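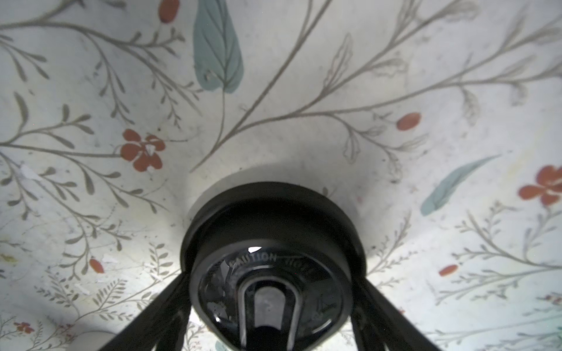
Figure 2. Wrist camera view from directly underneath the patterned surface, with the black fitting at lower centre. The raised lettering reads "CAUTION HOT".

Filed under: Home and Workshop Robotics > Arms and Grippers > Open access

4. Wrist camera and approach from below

4.1 Setting and build

The arm was put together in the shared workshop at Watthorpe, on a bench that other members also use. This shaped several choices that would look odd in a laboratory. The base had to come off at the end of an evening, so it is clamped to the bench and not bolted, and the arm is homed against a printed block each time it goes back on. The controller, a Lepik board, sits in a biscuit tin with holes cut in the lid for the cables. The camera cable was the part that failed most. It ran along the outside of the forearm in the first version and caught on the clamp whenever the wrist turned past its middle position. In the present version it runs through the forearm, comes out just behind the wrist joint and has a loop of slack held with a fabric strap.

The camera itself is a small colour module behind a plain plastic window. It is fixed to the wrist on a short bracket, beside the gripper, and looks along the same direction as the fingers. We did not use a depth sensor. Two were tried early on, and both were too heavy for the wrist motor to hold steady with the arm stretched out.

All tuning was done at Watthorpe. The arm was then taken to a private flat in Jedudport for the household trials described in Section 5, and nothing in the software was changed between the two places except the height of the base.

4.2 Why approach from below

Most published work with low-cost arms has the gripper come down on an object from above. That suits blocks and cups on a table. It is less use in a home, where a good deal of what a person might want touched, turned or checked hangs or stands over the working surface and has to be reached from its underside. Our base is low and the forearm is short, so for anything above shoulder height the arm has little choice: it goes under the object, points the wrist up and works from there.

Looking up changes what the camera has to deal with. There is no table in the background to give a steady colour or a sense of scale. The object itself often fills the whole view. In Figure 2 the curved surface takes up all of the background, and the fitting is the only thing in front of it. A method that starts by separating an object from its surroundings has nothing to work with in such a view, and our first version, which did exactly that, returned either an empty mask or the entire image.

4.3 Finding the fitting

The second version drops the idea of an outline and looks for a dark, roughly circular region with a continuous rim. The steps are simple. The image is converted to grey and smoothed. Edges are found, and short edge pieces are thrown away. The pieces that remain vote for a circle centre, and the centre with the most votes is kept if it lies in the lower two thirds of the view, where the wrist pose says it should be. The radius is then refined using the darkest ring inside the rim.

Printed pattern is the main source of false votes. The surface in Figure 2 carries thin gray-green stems in long arcs, and an arc is just the sort of edge that a circle finder likes. The red-orange flowers add rounded petals, and the oval buds add more short curves. On a plain surface the method hardly ever chose a wrong centre. On patterned ones it needed help, and the help that worked best was colour. Any edge with a saturated colour on either side was given a lower weight, which removed most of the flowers and buds. The stems are too dull to be caught this way. They were dealt with by asking that votes come from all round the circle, a condition that a single stem cannot meet.

Marks on the surface gave less trouble than we expected. The small dark dots and smudges are lost in the smoothing. The white chip in the centre of the largest flower shows up as a closed edge of its own, but it is far too small to be mistaken for a fitting.

4.4 Gloss and uneven light

The fitting is glossy, and its face returns a small highlight near the upper left. The cap below it shows a vertical band of reflected light. Neither is fixed to the object in any useful sense: both depend on where the light and the wrist are, so they cannot be used as landmarks. We mask any pixel near full brightness that is surrounded by dark ones and fill it from its neighbours before looking for the rim.

The surface behind is a harder case, being bright towards the left and lower left and in soft grey shadow close to the fitting. With automatic exposure the camera settled on the bright side and the lower part of the fitting lost all its detail. We tried three remedies. Lowering the exposure by hand worked at Watthorpe but left the image too dark in the evening. A ring of small lights around the camera made the highlight worse. The remedy we kept was to set exposure from a patch in the middle of the image only, and to let the bright side go white where it had to.

The two angled struts are the last feature of note. They run from the fitting towards the lower corners and are matte, so they reflect little and remain visible in most lighting. Once the circle has been found, the struts give its rotation, which the circle alone cannot. Each one shows as a doubled bar, and we fit a line to the middle of the pair.

4.5 Treating a warning as a stop

The lettering is raised in the same black as the face it stands on, and it is legible only where light catches the edges of the letters. General text readers did poorly on it. We trained a small one on photographs of moulded plastic labels collected by workshop members, 3683 in all after duplicates were removed. It recognises only a short list of words, "CAUTION" and "HOT" among them.

The rule attached to it is deliberately blunt. If either word is read, the arm stops where it is and waits for a person to press a key. It does not try to judge temperature, and the camera gives it no means of doing so. We considered adding a contactless thermometer to the bracket and may yet do it, but a single reading from a glossy part is not something we would trust to override a printed warning.

The reader is run once on each approach, after the circle has been found, on a crop unwrapped along the arc. Unwrapping mattered a great deal. Before it was added, letters at the ends of the arc were tilted enough to be missed.

4.6 Bench runs

The detector was run on around 2000 stored wrist views from the Watthorpe bench, half with plain surfaces and half with patterned ones. Most of the remaining errors come from views in which the rim is partly hidden by the gripper fingers. A smaller group comes from motion blur when the wrist has not settled, and a short pause before each image removed nearly all of these. The pause makes the arm look hesitant, and two of the people who shared the bench remarked on it.

Related items

Cable routing for clamp-on arms: notes from the Watthorpe bench
Replacing the wrist motor on a Lepik-controlled arm
Reading moulded labels with a small word list
Vurnstead open workshop: a parts list for low benches
1000 hours on printed gears: wear and backlash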